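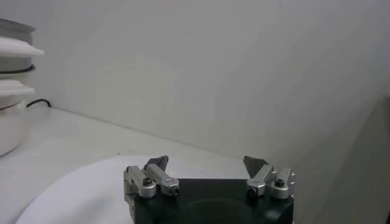

Rollau opens up its Pasix budgeting workbook to small kitchens shopping for their first robot arm

FOR RELEASE IN APRIL

Hi, I'm Chiharu Uchida, and I run the equipment planning desk at Rollau. Our office usually writes these releases for me, but I asked to do this one myself (they said yes a little too fast). Starting this April, the Pasix workbook we've been using with our own clients is open to any small kitchen, café or catering business that is thinking about buying a tabletop robot arm and would like to know what it's getting into before it signs anything.

I've spent a lot of time looking at quotes for this kind of equipment, and the arm gets all the attention. It's on the first page and it has the big number next to it. Then somewhere on page three there's a line for the gripper, and people skate right past it! But the gripper is the part that meets your plates. A two-finger one with metal links and angled fingertip pads may be great on one kind of rim and hopeless on another, and you want to find that out while you can still change the order.

So Pasix starts with the gripper. The first sheet asks what you want picked up, what it's made of, how wide it is and how it sits on the table. A big round plate lying flat is a very different job from a stack of bowls, and if you plan to do both you may be budgeting for two sets of fingertips. The sheet has a place for that.

What's in the workbook

Pasix has 74 line items. Yes, I know. You won't fill in all of them, and most of the kitchens we've worked with use fewer than half. They cover the purchase itself, mounting, the table, power, cable routing along the wall, spare fingertips, cleaning, staff hours for setup, training, the service contract and what you might get back if you sell the whole thing later. There's also a sheet for counter space, which I'd fill in early. An arm needs room to swing, and whatever else lives on that counter has to stay put or find a new home.

You can plan over 12 months or over three years. I like three years better for a first purchase because the service costs show up properly, but a lot of owners want to see one year first, and that's fine.

One thing I'll be stubborn about is the contingency line. It's set at 20 percent when you open the file. You can change it, but you'll have to type in why, and I've been told this is annoying. It's staying.

Who has been using it

Arabzadeh, a catering company we've worked with since the first draft, planned its plating station with Pasix and moved money out of the arm and into fingertips and training hours. They ended up choosing a smaller arm than the one they came in with. Their notes also got us to add the cleaning sheet, which was missing entirely (a bit embarrassing for a kitchen tool).

The folks at Jumetti, who rent out shared kitchen space, asked for a way to split one machine across several tenants. That's in there now too — it's the last tab, and it's still a little rough. If the hours don't add up, the total turns orange, so please look at it before you send it to your accountant.

What it costs and how to get it

The workbook is free for the first 100 kitchens that sign up. After that there'll be a small charge, and we'll post it on the Rollau site before it kicks in. Signing up gets you the file, the written guide and one call with our desk. We don't sell arms or grippers and we don't take a cut from anyone who does, so you can show us a quote from any supplier you like.

If you already have quotes in hand, bring them to the call. Bring your plate sizes too, and a photo of the counter as it looks on a normal working day. Please don't tidy up first! The coffee machine that you move out of the shot is going to be right back in the arm's way by lunch.

We're also holding an open question hour every Wednesday at 3 p.m. through the end of the month. You don't need to have signed up, and you can leave your camera off. Questions about leasing are welcome, although I'll warn you that the leasing sheet is the one I rewrite the most — so check that you have the newest copy.

About Rollau

Rollau helps small food businesses plan and budget for equipment. Pasix is its planning workbook for tabletop automation.

Press contact

Chiharu Uchida, equipment planning desk, Rollau. Review copies of the workbook are available to reporters on request through the contact page on our site.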